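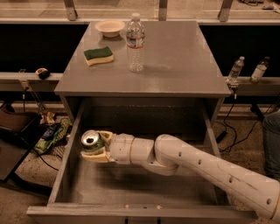 Where Do the Cans Go? A Report on Recycling in Fasmont Hall

August 2024
6 min read

Why I picked this

The assignment was to study a system we use every day without thinking. My first choice was the campus parking permit, but I wanted to finish the term in a good mood. Recycling looked easier. Every floor of Fasmont Hall has a blue bin, every blue bin has a poster, and the poster has a smiling bottle on it. I assumed the rest would follow.

How I did it

For 2 weeks in February I read the log sheets taped inside the door of the trash room, which are filled in each time a bag goes out. I also put a survey under the doors of all the rooms in the building and got 70 back, one of them used as a coaster. Finally I called Womurthorpe Waste, the company that picks up from us, and asked what happens after the truck leaves. They were very polite and put me on hold for most of my lunch.

What the log sheets said

The building sent out 900 pounds of recycling over the study period. A third of that was marked "mixed, dirty" and went out with the regular trash. Dirty, according to the person who answers the phone at Womurthorpe, means anything with food or liquid in it. A half-full soda can counts. So does a pizza box, even if you tear off the greasy part and feel good about yourself.

Cans did best by a wide margin. They are hard to get wrong. Plastic did worst, largely on account of the takeout tubs from Jeon, the noodle place across the street, which have a recycling symbol on the bottom and are not accepted by our hauler. I had been rinsing mine for a year and a half.

What people said

Most people who answered said they recycle "always" or "almost always." I have seen the bins, so I am treating this as a measure of hope. The more useful question was what they do when they aren't sure about something. More than half put it in the blue bin anyway. One person wrote "the bottle on the poster looks like he wants it," and I don't have a better theory.

Very few had read the poster past the picture. The poster itself lists glass as accepted. Glass has not been accepted since the contract changed, and the new poster is apparently being designed.

The Grincombe comparison

Grincombe Hall, the dorm next door, has the same hauler and nearly the same number of students. Its bins have lids with a round hole the size of a can. It sent out less recycling in total but hardly any of it was marked dirty. The lids cost the housing office $3,000 for the whole building, which sounds like a lot for some holes. Fasmont was offered the same lids and the money went to the lounge TV.

Problems with this report

The log sheets are in three kinds of handwriting and one of them rounds everything to the nearest ten. The survey was short because I was paying for the copies. I also only looked at winter, when people eat indoors and order more noodles.

What I would change

Put the round-hole lids on the blue bins. Take glass off the poster. Ask Jeon about its tubs, which I did, and they said they would think about it and gave me a free drink in a plastic cup.

Comments

fourthfloorwest: The coaster was me. Sorry. I did fill it out first.

lidfan: Grincombe resident here and people just leave the pizza boxes on top of the lid. Did you look at that?

mb_22: Wait, the tubs don't count??

Contact the class page | © Intro to Everyday Systems | Back to top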